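Offre d'emploi : préparateur ou préparatrice en paléontologie (atelier Dimitriou)

Publiée le 26 avril 2018

L'atelier Dimitriou recherche une personne patiente, soigneuse et curieuse pour rejoindre sa petite équipe de préparation de fossiles. Le poste est à temps plein, en contrat à durée indéterminée après une période d'essai de trois mois, et nous aimerions l'ouvrir aussi bien à quelqu'un qui a déjà des années de percuteur pneumatique derrière lui qu'à quelqu'un qui débute mais qui sait déjà, au fond de lui, qu'il veut passer ses journées penché sur une binoculaire.

Qui nous sommes

L'atelier a ouvert il y a 20 ans dans une ancienne menuiserie, avec un compresseur d'occasion, deux lampes de bureau et beaucoup d'enthousiasme. Nous sommes aujourd'hui 11 et nous travaillons pour des musées régionaux, des universités, quelques collectionneurs fidèles et, de temps en temps, pour des communes qui ont eu la surprise de voir sortir un os d'un talus pendant des travaux de voirie (cela arrive plus souvent qu'on ne le croit, et c'est toujours un coup de téléphone qui fait plaisir !).

Notre spécialité, ce sont les vertébrés marins du Jurassique : ichtyosaures surtout, crocodiliens marins, poissons en nodules. Nous prenons aussi des plantes du Carbonifère et des crustacés, parce que Gifty Baidoo, notre responsable d'atelier, a un faible prononcé pour les crustacés et qu'aucun d'entre nous n'a jamais eu le cœur de lui dire non.

Le grand chantier des prochaines années s'appelle Tuvcombe. C'est le nom que porte la collection qui nous a été confiée l'hiver dernier : 1 280 blocs et nodules, récoltés par plusieurs générations d'une même famille, emballés dans du papier journal et des caisses à pommes, avec des étiquettes parfois admirables de précision et parfois réduites à un prénom et un point d'interrogation. Tout est à inventorier, à trier, à consolider et, pour une bonne part, à dégager. Les premières caisses ont été ouvertes en février et nous avons déjà vu passer assez de belles choses pour comprendre que nous n'y arriverions pas sans renfort.

Ce que vous ferez

L'essentiel de votre temps sera consacré au dégagement mécanique, au percuteur pneumatique et à l'aiguille, sous binoculaire. Vous commencerez par des nodules à poissons, qui sont une excellente école : la matrice est régulière, la séparation est plutôt franche, et l'on apprend vite à sentir le moment où il faut s'arrêter. Vous passerez ensuite aux vertèbres et aux éléments de palette natatoire, puis, quand vous vous sentirez prêt ou prête, aux crânes. Nous ne pressons personne. Il y a chez nous un rostre d'ichtyosaure qui attend depuis fort longtemps et qui attendra encore volontiers.

Vous participerez également à la consolidation et au collage, à la fabrication de coques en plâtre et de berceaux de stockage, à la préparation à l'acide formique pour certaines pièces (formation assurée en interne, jamais seul à la hotte), ainsi qu'à la tenue des fiches de préparation. Sur ce dernier point, nous sommes assez stricts, autant le dire tout de suite : chaque produit, chaque concentration, chaque recollage est noté le jour même. Une pièce bien dégagée mais mal documentée nous chagrine presque autant qu'une pièce cassée, et les conservateurs avec qui nous travaillons partagent ce chagrin.

L'inventaire se fait dans Wanach, notre base de gestion des spécimens. Si vous ne la connaissez pas, ce n'est pas grave du tout, elle s'apprend en une petite semaine et Napaporn Sangkhawat, qui l'a mise en place, est d'une pédagogie à toute épreuve.
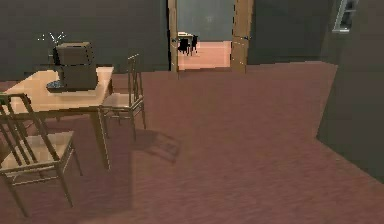 Deux ou trois fois par an, vous pourrez aussi venir sur le terrain. Nous avons un accord avec la carrière de Bundden pour prospecter les fronts de taille pendant les arrêts d'exploitation. Ce sont des journées longues, souvent venteuses, avec des bottes qui pèsent deux fois leur poids à la fin de l'après-midi, et il s'agit parfois de rentrer avec une seule côte et trois bélemnites. Mais ce sont aussi les journées où l'équipe se parle le mieux, et l'on y mange remarquablement bien. Le terrain n'est pas obligatoire, et un refus pour des raisons de santé ou de famille ne sera jamais retenu contre vous.

Ce que nous cherchons

Nous n'exigeons pas de diplôme particulier. Dans l'équipe actuelle se côtoient une géologue, un ancien prothésiste dentaire, une restauratrice de céramiques et quelqu'un qui réparait des montres. Tous ont apporté des gestes et des manières de regarder que les autres leur ont volontiers empruntés. Si vous venez d'un métier de la main, même très éloigné des fossiles, écrivez-nous sans hésiter.

Ce qui compte vraiment, c'est l'habileté manuelle, la capacité de rester concentré plusieurs heures sur quelques centimètres carrés, et une certaine franchise devant l'erreur. Tout le monde casse quelque chose un jour. Nous demandons seulement qu'on pose l'outil, qu'on appelle un collègue et qu'on cherche les éclats ensemble avant que quiconque ne passe le balai.

Des notions d'anatomie comparée ou de paléontologie seront un atout, de même que la pratique du moulage silicone ou de la photographie de spécimens. Une bonne lecture de l'anglais est utile pour les publications techniques. Le permis B est souhaité pour les livraisons, sans être indispensable. Il faut en revanche pouvoir porter un masque de protection et un casque antibruit une bonne partie de la journée, et soulever des charges modérées (les grosses dalles se déplacent au palan, à plusieurs, et après discussion).

Conditions de travail

La semaine compte 35 heures, avec des horaires que nous arrangeons entre nous. Certains arrivent à l'aube pour profiter du calme avant que les compresseurs ne se mettent en route, d'autres préfèrent la fin de journée. Nous tenons simplement à ce que chacun soit là pour la pause de dix heures, où l'on fait circuler les pièces en cours et où l'on se donne des avis, parfois contradictoires, toujours de bon cœur.

Chaque poste dispose de sa propre aspiration à la source, d'un siège réglable et d'une binoculaire sur bras articulé. Nous limitons le travail au percuteur à quatre heures par jour et par personne ; le reste du temps se partage entre le collage, les coques, la base de données et la lecture. Les yeux, les poignets et les épaules doivent durer toute une carrière, et nous avons mis quelques années à l'apprendre, à nos dépens pour certains d'entre nous.

Le salaire est fixé selon l'expérience, d'après une grille que nous envoyons à toute personne qui la demande, avant même l'entretien. S'y ajoutent une mutuelle prise en charge pour moitié, le remboursement des frais de transport et un budget annuel de formation. Nous encourageons vivement chacun à présenter son travail dans les rencontres de préparateurs, y compris les ratés, qui font souvent les communications les plus suivies.

Pour les candidats qui viendraient de loin, nous pouvons aider à chercher un logement. Le bourg est petit mais vivant, il y a une gare, une bibliothèque très bien tenue, un marché, et les loyers restent raisonnables.

Comment se déroule le recrutement

Envoyez-nous une lettre et un curriculum vitæ, sans vous soucier outre mesure de la mise en page. Dans la lettre, nous aimerions surtout que vous nous racontiez un travail minutieux que vous avez mené jusqu'au bout, quel qu'il soit : un fossile, un meuble, une robe, un moteur. Joignez des photos si vous en avez, avant et après de préférence.

Les personnes retenues seront invitées à passer une journée à l'atelier. La matinée commence par une visite et un entretien avec Gifty Baidoo, puis vous travaillerez l'après-midi sur un nodule d'essai, sans valeur scientifique, avec quelqu'un à côté de vous pour répondre à toutes vos questions. Ce n'est pas un concours de vitesse. Nous regardons comment vous vous installez, comment vous observez la pièce avant d'y toucher, à quel moment vous demandez de l'aide. Le déjeuner est offert, les frais de déplacement sont remboursés sur justificatif et vous repartirez avec votre nodule, quel que soit son état.

Nous répondons à toutes les candidatures, y compris par la négative, et il nous arrive de recontacter des gens deux ans plus tard quand un nouveau poste s'ouvre. L'annonce restera en ligne jusqu'à ce que nous ayons trouvé la bonne personne. La prise de poste peut être immédiate ou attendre la fin d'un préavis, nous saurons patienter.

Les candidatures sont à adresser à Napaporn Sangkhawat, atelier Dimitriou, par courrier ou au moyen du formulaire de contact du site, en précisant « Poste Tuvcombe » dans l'objet. Si vous hésitez, si vous avez une question sur l'accessibilité des locaux ou si vous souhaitez simplement voir l'atelier avant de vous décider, appelez-nous ou demandez une visite par le même formulaire. Évitez seulement la pause de dix heures : avec tout le monde autour de la table, on entend mal le téléphone.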